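Moving a Shoe Repair Shop After 12 Years

Erasto Athumani has the keys to two shops this week. One is the narrow place on Henard Street where he has repaired shoes for 12 years. The other is a former dry cleaner's on Cavero Avenue, 7 blocks north, with a loading door in back and enough floor for a second finishing machine. He opens there on 29 Nov 2018.

"The landlord told me in the summer he wanted the whole ground floor for one tenant," Athumani says. "I could have argued. I had a little time left on the lease. But I was already tripping over things."

We talked at the old counter, which stays with the building. He kept working while he spoke, pulling tacks out of a boot heel and dropping them into a coffee can.

Athumani learned the trade from his uncle, who ran a repair stall and later a small shop under the family name, Shemweta. The sign on Henard Street still says Shemweta Shoe Repair. People call him Mr. Shemweta and he answers to it.

"My uncle was my mother's brother, so it's her name. I don't correct anybody. The checks clear."

His uncle did not let him touch a customer's shoe for most of the first year. He cut rubber, swept, and sorted nails. When he was finally given a pair to resole, they were his uncle's own.

"He wore them to church and then he took them off and showed me where my stitching was wide. It was wide. I did them over."

What comes in

The work has changed since he took over on his own. Men's dress shoes used to fill most of the rack. Now it is boots in the fall, women's heels in the spring, and bags all year. He gets zippers, dog collars, a saddle once. Sneakers are the part he is still making up his mind about.

"A sneaker is glue. If the glue goes, I can glue it again. If the foam goes, it's finished, and people don't like to hear that from me after they paid what they paid."

He charges a flat price for heel tips and quotes everything else by looking at it. He won't quote over the phone. A full resole takes him a little under two hours of hand time, spread over two days so the cement can cure. He does the cutting and stitching in the morning and the sanding after lunch, when the street is louder and the machine bothers the upstairs tenants less.

The stitcher is the one thing he worries about in the move. It is a Karkivby, bought used, and the maker has been gone a long time. He keeps a second one in pieces for parts.

"The first man I called to move it wanted to lay it on its side. I said thank you and called somebody else."

Shoes left behind

Before he could pack anything he had to deal with the unclaimed pairs. The ticket says goods are held 90 days. In practice he held them until he ran out of shelf, and then he put up another shelf. In October he took everything down and matched tickets to names. There were 346 pairs.

"I knew it was a lot. I didn't know it was that."

He called every number he could read. Some had been disconnected. One woman had moved out of state and asked him to mail her sandals, and he did. A man came in for wing tips he had dropped off before his wedding and brought his daughter with him, who is in second grade.

"He paid the old price. It was on the ticket, so that's the price."

Over 12 pairs were claimed on the first Saturday-length stretch of calls, as he puts it, meaning a day when he started at opening and quit when his voice did. What was left after the calls went to a church clothing closet, apart from a few he kept because the leather was good and the shoes were past wearing. He cuts patches from those.

Packing up

He has moved homes but never a shop, and he made a list. He read some of it to me off the back of a supply invoice.

Lasts and shoe trees went first. They are heavy for their size and he doesn't use most of them in a given week. He wrapped the old wooden ones in newspaper and left the rest bare.

Thread, needles, and awls stayed out until the end. He wanted to be able to do a simple repair any day until the doors closed, and he has turned away only the jobs that need the big stitcher.

Cements and dyes traveled upright in his own car with the windows down. The movers would not take them, and he says he would not have let them.

Small stock was boxed and taped. Laces, insoles, polish, brushes. Anything with an odd shape that might get scuffed or crushed went on top of the boxes.

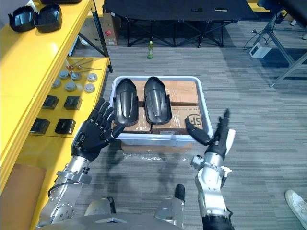
The new shop

Cavero Avenue has more foot traffic and fewer places to park. Athumani thinks it will even out. The dry cleaner left a conveyor rail on the ceiling, and he is keeping part of it for bags, which hang better than they stack.

He will be open six days a week, eight to six, closed an hour for lunch. Tickets from Henard Street are good at the new address. Anyone whose number he couldn't reach should bring the stub or just describe the shoes.

"I remember the shoes," he says. "Names, I'm not so good."

He plans to take on an apprentice after the new year. Two people have asked already. He told both of them about the sweeping, and one has called back.

The sign is coming with him. He had it taken down and measured, and it is too wide for the new front by the width of a hand. The sign painter offered to make a new one. Athumani would like to trim the blank board at either end and hang the one he has.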